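**Log the empty grasps**

The Gramemer laundry arm at our Wimton site dropped or missed garments on 621 cycles in September. The fault report lists the cause as "policy error." I think that label is wrong, and I think it will lead us to retrain a model that did what it was taught.

I went through the source demonstrations. In every session I opened, an operator closed the jaws on fabric, felt that the grip was poor, and tried again. The operator knew this through the hand. The recording holds only jaw width and video. A jaw that closes on one layer of cotton and a jaw that closes on nothing differ by less than the encoder noise on the Keskinen units. The export script then trimmed the failed attempts as "idle motion," so the model never saw a miss followed by a retry.

The arm behaves accordingly. It closes, lifts, and carries air to the folding table. On 6 cycles it went on to press the table surface with the closed jaws, hard enough to trip the force limit. That is a safety matter, and it was filed under quality.

Groka, which supplies the export script, proposes more demonstrations with cleaner backgrounds. I disagree. Clutter is the normal condition of the job. White cloth on white cloth is the normal condition too, and it is where jaw position is hardest to judge from video.

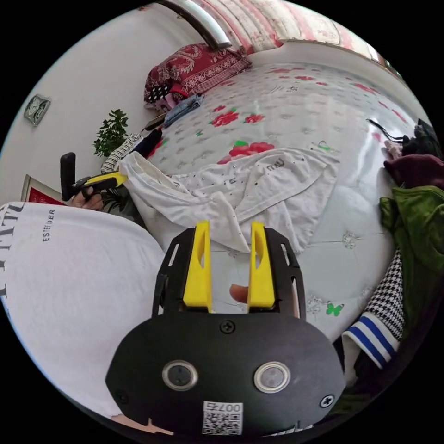
*Two hand-held grippers at a white T-shirt on a white flowered bedspread, with other clothing piled along the right.*

I would make three changes before any retraining. Keep the failed grasps in the export and tag them. Add a contact sensor to each finger, even a crude one. Stop the arm when the jaws reach minimum width with no contact signal, and require a retry from a safe height.

The sensor adds 10 grams per finger and one connector. The stop rule is a few lines in the controller and could go in first, using width alone with a conservative threshold. It will cause false stops on thin fabric. I would accept those until the sensors are fitted.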